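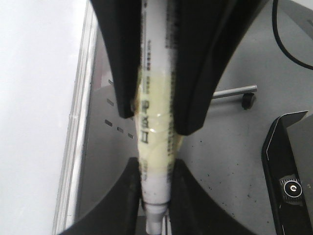
**Dondodus and the Miller's Bell — a read-aloud tale in nine evenings**

Written by Kanini Mushi. Hardcover, 129 pages, sewn binding, with a ribbon. For children from five years, when an adult reads, and from eight years when the child reads alone.

In the valley of Horenon there is a mill, and over the mill door hangs a bell which rings only when somebody tells a lie under it. The miller is proud of the bell and invites all his neighbors to come and be tested. Then one winter a giant by the name of Dondodus comes down from the hill to buy flour. He says that he has never stolen anything, and the bell stays silent. The miller says that he has never cheated a customer, and you can guess what the bell does.

From this beginning the story goes on for nine evenings. The giant and the miller must carry the bell together over the mountain, to the old woman who made it, and on the way they have to learn to speak carefully. There is a goose in the third evening which children usually ask to hear again.

## How the book is made up

Each evening is one chapter. Most chapters take a quarter of an hour to read in a calm voice. The sixth is longer, and with small children we advise to stop at the bridge, where a small star is printed in the margin. The chapters end at a quiet place, so that a child can sleep after it. Only the seventh evening ends with the giant lost in the fog — please look at it first if your child is easily frightened.

The letters are large and the lines have much air between them. Difficult words are few. Where an old word was needed (hopper, sluice, tallow) it is explained inside the story, by the goose or by the old woman, and you will not need to stop and look in the back.

At the end there are four pages for the parents, with the melody of the giant's walking song in simple notes and a short list of questions about truth and politeness. The questions have no correct answers printed. Some families use them at the table and others never open these pages, and the tale is complete without them.
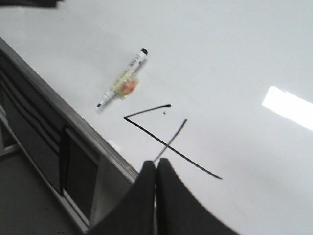
Emmanuel Wanyama wrote to us that his daughter now asks, before every excuse, if there is a bell over the door. He found the fifth evening a little slow, and he would like the old woman to appear earlier, but he has read the whole book twice since September and says the walking song is easy to sing even for a person who cannot sing.

We have passed his remark about the fifth evening to the author. She answered that the slow part is where the miller apologizes, and that he is a slow man. It will stay as it is in the second printing.

## The two versions

**Book only.** The hardcover as described above. The cover is dark green cloth with the bell stamped on the front.

**Book with listening disc.** The same book, with a disc of 60 minutes read by the author. The disc contains the first four evenings and the song. It does not contain the whole tale, and we ask you to notice this before ordering, as we had several letters from customers who expected all nine.

## Details

- Author: Kanini Mushi
- Publisher: Juntunen, Hollport
- Pages: 129
- Language: English
- First printing: 1,659 copies, sold out
- Second printing: available from Friday, February 16, 2018
- Reading age: 5 to 10

## What is changed in the second printing

Two spelling mistakes are corrected, in the second and the eighth evening. On page 70 the goose was called a gander in one sentence, and this is also repaired. The ribbon is longer now, because the old one did not reach past the bottom of the page. The text is otherwise the same, so owners of the first printing do not need to buy it again.

## Ordering

Schools and libraries can order five copies or more at a lower price; please write to the shop in Hollport and mention the name of the school. Single copies are sent within four working days. If a book arrives with a bent corner, keep it for reading and tell us, and we will send another one for the shelf.

The second tale from Horenon, about the old woman when she was young, is being written. We do not have a date for it yet.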